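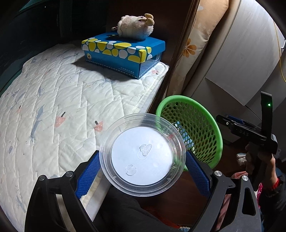
## Kirton deli tubs and lids: wholesale FAQ

**What is the minimum order?**
12 sleeves per size. Lids and tubs are counted separately.

**Do lids from one size fit another?**
No. Each lid is matched to one rim diameter. The size code is on the sleeve label and on the invoice line.

**Can the containers go in a microwave?**
No. The clear range is for cold and room-temperature food only. Use the Erkby range for reheating.

**Are they dishwasher safe?**
They are sold as single-use. Repeated washing distorts the rim and the lid will no longer seal.

**How should stock be stored?**
Keep sleeves closed, upright and out of direct sunlight. Stack cartons no more than four high – the bottom carton carries the load on its rims.

**A lid will not seat. What should I check?**
Wipe the rim, place the lid level and press around the full edge. If it still lifts, compare the size codes. Overfilled tubs are the usual cause with liquids.

**Can I get samples?**
Yes, two per size for trade accounts. Write to Cremilda Sales in the Kirton sample room. Samples leave with the next carrier pickup.

**How do I report damaged goods?**
Within two working days of delivery, with the batch number from the carton. Claims go to Arvo Salminen. Keep the carton until the claim is closed.

**Do you print custom lids?**
Flat-center lids only. Artwork for December delivery must be approved before the order is confirmed – late changes move to the next print run.

Last updated 2 Nov 2025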